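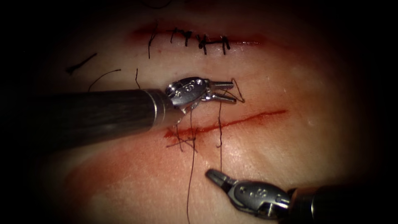 图1 练习垫上的两道切口，上方一道已有四针打结的黑色缝线，下方一道正在走线

课程首页 | 教学大纲 | 讲义 | 技能室安排 | 联系我们

2022年2月22日
编写：Colette Marchal　　审阅：Cormac Mulligan

Bukham 外科技能课程
讲义　间断缝合与打结：双切口练习垫

一、适用范围

本讲义供已完成持针、夹线和单结训练的学员使用。尚未通过打结考核者，应先向带教教师 Oísín Daly 申请补训，再参加本单元。课程材料中的术语以本讲义为准；学员过去在其他单位习得的叫法，可在课上提出，由教师统一对照。

为避免误读，更正如下：带教教师姓名的正确拼写为 Oisín Daly，请在登记表中照此填写。

二、课时与要求

本单元一次课为80分钟，含讲评。每组学员使用一块练习垫，垫面有上下两道切口。先完成上方切口，经教师查看后再做下方切口。本单元只练单纯间断缝合，不做连续缝合，也不做褥式缝合。

学员应在课前阅读本讲义第三节至第五节，并复习方结与外科结的区别。迟到者不得中途加入已开始计时的练习，可在旁观看，另行安排时间。

三、进针与出针

间断缝合的每一针彼此独立，一针一结，打结后剪线，再做下一针。某一针松脱时，其余各针仍可维持切口对合，这是初学阶段首先采用这种方法的主要理由。

1. 进针前先看清切口走向。切口为斜行时，针的行进方向应随之调整，始终与切口垂直。常见的错误是沿用上一道水平切口的手法，结果缝线与切口斜交，收紧后两侧边缘错位。

2. 针尖垂直刺入垫面，沿针的弧度转动推进。不得以直线方向硬推。针弯变形后应立即更换，不得扳直继续使用。

3. 两侧边距应相等。进针点距切口边缘多少，出针点也应距边缘多少；两侧深度亦应一致。一侧深、一侧浅，收线后浅侧边缘会卷入。

4. 针距以5毫米为练习标准。允许在切口弯曲或张力较大处略作加密，但须能向教师说明为何加密。整道切口上针距忽密忽疏，按不合格处理。

5. 出针后，先夹稳针体，再缓慢引线。引线时注意线尾位置，线尾过短会被拉入针道，过长则容易与前一针的线尾缠绕。

四、打结与剪线

第一个结的作用是使两侧边缘靠拢，靠拢即可，不必追求勒紧。练习垫的材料弹性与组织不同，过紧时垫面会出现皱褶，学员可以此作为自查依据。第二个结应与第一个结方向相反，两端拉力均匀，结面平整。第三个结用于固定。

结应落在切口的一侧，同一道切口上各结宜在同一侧排列。结压在切口正上方的，讲评时会要求学员指出并说明如何调整。

剪线时先将两端线尾并拢提起，看清结的位置，再下剪。线尾长度应一致。剪下的线段应及时移开，集中放置；散落在垫面上的短线容易与正在使用的缝线混淆，引线时也可能被一并带入。图1中，上方切口的左下侧垫面上留有三段散线，讲评时可据此讨论清理时机。同一道切口上，各针的线尾形态也不相同：最左一针的单股细线越过切口向下拖出，第三针结体较粗，线头向两侧伸出，最右一针结小而线尾朝下。请对照上文要求，逐一写出意见。 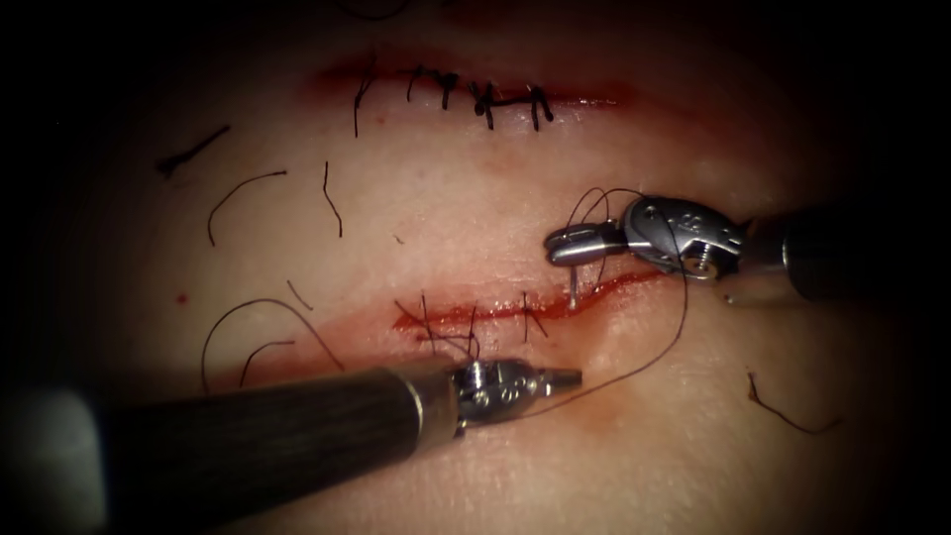

图2 上方切口以五针间断缝线对合，下方切口右段尚未缝合

五、切口末端的处理

学员往往在切口中段做得较为规整，到末端则草率收尾。图2上方切口的最后一针以右，仍有一段淡红色的细线逐渐变细，未见缝线。教师 Fiachra Sheehan 在讲评中通常以两个问题开头：末端是否需要再加一针？若加，针距应如何分配？

建议的做法是在动手之前先规划全长。可先在切口中点做一针，再分别在两侧对分，依次推进；也可由一端顺序缝至另一端，但须在剩余长度不足两个针距时停下，重新估算。前一种方法对合较准，后一种方法走线较顺，本课程两种均予接受。选定之后，同一道切口内不得更换。

下方切口的情况与上方不同。图2中，下方切口右侧张开较宽，左半段则有一簇黑色缝线跨过切口，线头向下散开；再往右有一针短而直，结较小。请学员比较这两处，并思考以下各点：

——线结成簇时，应当如何判断其中哪些线段承担对合作用；
——在张开较宽的一段继续缝合，第一个结应如何保持不松；
——若认为某一针应当拆除，应从何处剪断，又从哪一侧抽出。

最后一点请在书面作业中附简图。简图以能看清针道、结位和剪断点为度，不要求美观。

六、线的管理

缝线缠绕是本单元中占用时间最多的问题。多数缠绕在引线阶段即已形成，到打结时才被发觉。学员应养成每次引线后查看一次全线走向的习惯，确认没有交叉后再绕线。

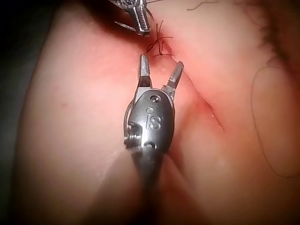
Skorstead，12月　　技能室轮训补充说明

下文摘自上一轮训练后由 Bláthnaid Carroll 整理的带教意见，经教研组讨论后并入本讲义，供各教学点参照执行。

（一）绕线与夹取。近距离观察时，两把器械的尖端之间可见一簇深色缝线，其中一把的钳口张开，右侧尖端紧靠切口线。练习到这一步，学员应先辨认哪一股通向针，哪一股是线尾，然后再闭合钳口。未经辨认即行夹取，容易将两股同时夹住，打出的结无法滑到位。

（二）钳口的齿面。齿面能增加夹持的稳定性，也会磨损缝线。夹线应夹在准备剪去的一段，不要反复夹持将要留在结内的一段。

（三）尖端与切口边缘的距离。钳口张开时，尖端的摆动范围随之增大。靠近切口操作，应控制张开幅度，避免尖端刮擦边缘。垫面上出现刮痕的，记入评分表“组织保护”一栏。

（四）视野。缝线、结和切口应同时可见。器械遮住结位时，宜先移开器械再收紧，不得凭手感继续。

（五）缠线后的处理。发现缠绕，先停止牵拉，松开张力，自线尾一侧逐圈退出。确已成死结者，报告教师后剪除，本针重做，练习时间不另行顺延。

七、评分

评分分为4项：对合、针距与边距、结的质量、线的管理。各项均须达到合格，不以某一项的高分抵补另一项。教师在查看时只记录垫面上的结果；对操作过程的意见在讲评时口头给出。

两次未通过者，由 Oisín Daly 安排一对一练习，之后重新参加考核。对评分有异议的，应在讲评当日提出，并保留练习垫，不得自行拆线。

八、作业

1. 就图1与图2的上方切口，各写一段评语，内容包括针距、结位和线尾。
2. 就图2的下方切口，拟订完成其余部分的缝合计划，注明拟加针的位置。
3. 在自备练习材料上完成12针单纯间断缝合，下次课带来。

书面部分用本课程统一的作业纸，写明姓名与组别，交至 Sorklow 教学楼技能室门口的收件箱。

参考章节：课程手册“缝合材料的选择”“方结、外科结与滑结”。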